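Abstiegskampf Kreisliga: Wer redet hier eigentlich noch von Platz 12?

Zuletzt aktualisiert: 28. August

Eröffnet von Grätschenkönig
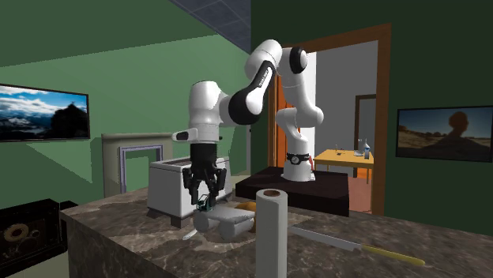
Rubrik: Amateurfußball / Spielbetrieb und Tabelle

Grätschenkönig schrieb:
Ich mache das hier mal auf, bevor es wieder im Trikot-Thread landet und zwischen zwei Beiträgen über Waschtemperaturen verendet. Der SV Dikden hat den Modus für die neue Saison bestätigt bekommen: Nach der Hinrunde wird geteilt, oben spielt gegen oben, unten gegen unten, und die Punkte werden mitgenommen. Ich bin seit Jahren Dauerkarteninhaber in Dikden (ja, so etwas gibt es bei uns, sie ist aus Pappe) und halte das für Unfug. Im März, wenn die Plätze so aussehen, als hätte jemand darauf Kartoffeln geerntet, spielen wir dann zweimal gegen Fekberg. Zweimal! Einmal Fekberg im Jahr reicht mir völlig, medizinisch gesehen.

Eure Meinung bitte. Sachlich, soweit möglich.

Abstaubertor schrieb:
Sachlich: Du willst bloß nicht gegen Fekberg verlieren.

Grätschenkönig schrieb:
Das war jetzt schnell. Und ja.

Linienrichter_a_D schrieb:
Ich finde die Teilung richtig und sage auch, warum. In der alten Runde hatten wir ab dem Frühjahr jede Menge Spiele, in denen es für beide um nichts ging. Ich habe solche Partien gepfiffen beziehungsweise gewinkt. Da fragt dich der Sechser in der 60. Minute, ob man nicht ein bisschen früher Schluss machen könne, es gebe Schnitzel. Wenn in der unteren Gruppe alle gegeneinander müssen, läuft wenigstens einer.

Was mich stört, ist die Mitnahme der Punkte. Wer in der Hinrunde unten schon abgehängt ist, bleibt es auch. Halbieren wäre gerechter gewesen.

Eckfahne39 schrieb:
Halbieren, großartig. Dann hat einer elf Punkte, bekommt fünfeinhalb, und wir diskutieren bis Pfingsten über das Aufrunden. Ich kenne unseren Verein. Wir haben eine außerordentliche Sitzung über die Farbe der Tornetze gehabt.

Mein Problem ist ein anderes: die Derbys. Tivthorpe gegen Dikden war immer das Rückspiel, auf das man sich den ganzen Winter gefreut hat. Landet einer oben und der andere unten, fällt es aus. Einfach so. Im letzten Jahr waren da 200 Leute am Platz, für unsere Verhältnisse ist das ein Volksaufstand.

Tivthorpe-Exilant schrieb:
Als Tivthorper kann ich euch beruhigen. Wir landen zuverlässig unten, ihr auch, das Derby ist gesichert.

Grätschenkönig schrieb:
Wir waren Achter!

Tivthorpe-Exilant schrieb:
Mit einem Torverhältnis, bei dem meine Oma die Lesebrille abgenommen hat.

Abstaubertor schrieb:
Mal im Ernst, weil hier nach Argumenten gefragt wurde. Der neue Modus hilft den Mannschaften mit breitem Kader. Wer nach der Winterpause noch 16 gesunde Leute zusammenbekommt, holt in der unteren Gruppe seine Punkte. Wer wie Dikden den Zeugwart auf den Spielbericht schreibt, der steigt ab. Das war vorher auch schon so, aber vorher konnte man sich mit einem glücklichen Sieg gegen einen gelangweilten Tabellenzweiten retten. Genau die fallen jetzt weg. Die gelangweilten Tabellenzweiten waren unsere Lebensversicherung.

Linienrichter_a_D schrieb:
Eben das nennt man Wettbewerbsverzerrung.

Abstaubertor schrieb:
Bei uns nennt man es Klassenerhalt.

Nullzunull_Fan schrieb:
Ich lese hier schon länger mit und melde mich mal zu Wort. Ich war beim letzten Heimspiel gegen Fekberg. 0:0, Nieselregen, der gefährlichste Abschluss war ein Befreiungsschlag, der den Grillstand getroffen hat. Ich fand es herrlich. Beide hinten drin, beide Angst, keiner wollte den Fehler machen. Von solchen Spielen bekommen wir in der Abstiegsrunde jetzt doppelt so viele, und ich verstehe die Aufregung nicht. Für Spektakel gibt es das Fernsehen.

Grätschenkönig schrieb:
Du bist der erste Mensch, der ein 0:0 gegen Fekberg als herrlich bezeichnet. Ich stand hinter dem Tor und habe zwischendurch die Werbebande auswendig gelernt. »Golestani Bodenbeläge – verlegt, wo andere stolpern.« Ich könnte sie im Schlaf aufsagen.

Nullzunull_Fan schrieb:
Der Spruch war besser als unser Mittelfeld, das gebe ich zu.

Fekberger_Block schrieb:
Darf sich hier auch jemand aus Fekberg äußern oder ist das eine geschlossene Veranstaltung?

Wir haben gegen die Teilung gestimmt, nur damit das einmal dasteht. Die Fahrten werden für uns nicht kürzer. Nach Tivthorpe sind es 40 Kilometer, davon die Hälfte hinter einem Traktor, und mit dem neuen Plan kann es passieren, dass wir innerhalb von 3 Wochen zweimal hinmüssen. Unsere Spieler arbeiten zum Teil Schicht. Bei einer Mittwochabendpartie wird das lustig. Da fahren wir dann zu neunt und nehmen unterwegs Anhalter mit, sofern sie einen linken Fuß haben.

Und zum 0:0: Wir hatten einen Elfmeter verdient.

Grätschenkönig schrieb:
Ihr hattet keinen Elfmeter verdient. Euer Stürmer ist über die eigene Frisur gefallen.

Linienrichter_a_D schrieb:
Ich stand auf Höhe. Kein Elfmeter. Es war allerdings auch vorher schon Abseits, Einwurf falsch und vermutlich der Ball zu weich.

Fekberger_Block schrieb:
Du warst der mit der Fahne? Na, das erklärt den Nachmittag.

Eckfahne39 schrieb:
Zurück zum Thema, bitte. Hat jemand den Rahmenterminplan wirklich gelesen? Ich schon, es war ein langer Abend. Da steht, dass Spiele aus der Hinrunde, die nicht bis zur Teilung nachgeholt sind, gewertet werden »nach Maßgabe der spielleitenden Stelle«. Das kann alles heißen. In Dikden sind im letzten Winter mehrere Partien ausgefallen, weil der Platz unter Wasser stand. Soll künftig am grünen Tisch entschieden werden, wer in welche Gruppe kommt?

Abstaubertor schrieb:
Am grünen Tisch haben wir immerhin noch nie 0:5 verloren.

Linienrichter_a_D schrieb:
Der Punkt von Eckfahne ist berechtigt, den hatte ich überlesen. Das müsste vor dem ersten Spieltag geklärt werden. Ich würde die Vereine bitten, dort schriftlich nachzufragen. Schriftlich heißt übrigens mit ganzen Sätzen, liebe Dikdener.

Tivthorpe-Exilant schrieb:
Bei uns hat der Vorstand angeblich schon geschrieben. Die Antwort lautete, man werde antworten.

Nullzunull_Fan schrieb:
Das ist ja auch eine Art 0:0.

Kabinenpredigt schrieb:
Ich trainiere eine Mannschaft aus der Liga, welche, lasse ich mal weg, ihr seid ja alle so freundlich zueinander. Aus meiner Sicht: Die Teilung ist nicht das Drama, das hier daraus gemacht wird. Meine Jungs wollen Spiele, die sie gewinnen können. Gegen den Ersten kriegen wir sechs Stück und am Dienstag kommen mehr als drei Leute nicht zum Training, plötzlich alle Rücken. Gegen einen Gegner auf Augenhöhe sind sie da, sogar pünktlich, sogar mit Schienbeinschonern. Für den Trainingsbesuch ist das Gold wert.

Die Sache mit den Nachholspielen sehe ich aber auch kritisch. Und wer die Mittwochstermine im Frühjahr angesetzt hat, war noch nie auf einem Platz mit unserem Flutlicht. Da brennt ein Mast, und der beleuchtet den Parkplatz.

Fekberger_Block schrieb:
Damit wissen wir, welchen Verein du trainierst.

Kabinenpredigt schrieb:
Mist.

Grätschenkönig schrieb:
Gut, ich fasse den Stand bei mir zusammen: Ich bin weiterhin dagegen, aber etwas leiser. Das mit dem Training leuchtet mir ein. Die Wertung der ausgefallenen Spiele will ich trotzdem erklärt haben, und zwar vor der Winterpause. Ich frage beim Heimspiel mal unseren Abteilungsleiter. Falls er sich wieder hinter der Bierbude versteckt, warte ich eben dort.

Tivthorpe-Exilant schrieb:
Das Opfer wird dir hoch angerechnet. Bring eine Wurst mit.

Eckfahne39 schrieb:
Und schreib hier rein, was er gesagt hat. Wörtlich, wenn es geht.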